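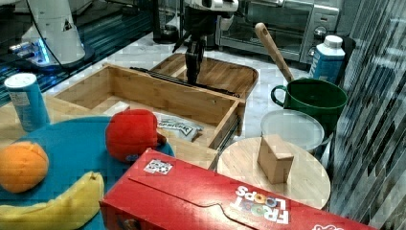
Kitchen breaker trips only when the toaster oven and kettle run together. Do I need an electrician?

Asked by gunari_tenant, December 2, 2020
Viewed 791 times

Moved into a second floor apartment in Andham and discovered that breakfast is now a sequential activity. Toaster oven alone, fine. Kettle alone, fine. Both at once and I get to visit the panel in the hallway closet in my socks. The breaker says 15. The landlord's position is that I should "want less toast." Is the wiring bad, or is this my life now? There are two outlets on the counter, and it trips whichever ones I use.

3 answers

Wenjie Fu
Accepted answer, 35 votes

Your wiring is probably fine and your breaker is doing the one job it has. Look at the label on the bottom or back of each appliance for watts. Toaster ovens and electric kettles usually land somewhere between 1200 and 1800 each. A 15 amp breaker at 120 volts gives you 1800 total, and it would prefer you didn't sit there for long. Say your two add up to 3000. You are asking for 25 amps.

Both outlets are on one circuit, which was normal when a kitchen owned a percolator and a radio. Turn that breaker off and see what else goes dead. If the outlet by the fridge or in the dining area still works, the kettle lives there now. No extension cord, please.

Do NOT let anyone swap in a 20 amp breaker to "fix" it. The wire behind the wall is likely sized for 15 and will not be consulted. A second kitchen circuit is the real fix, and that is the landlord's money and an electrician's afternoon.

tonda_bob
4 votes

Same thing at my place. I boil water on the stove. Takes longer but I'm not in a hurry to get to work anyway

Amadi3403
-2 votes

Breakers get weak with age, just replace it. Mine tripped all February and then it stopped.

Comment from Wenjie Fu: What did you unplug in March?

Comment from Amadi3403: space heater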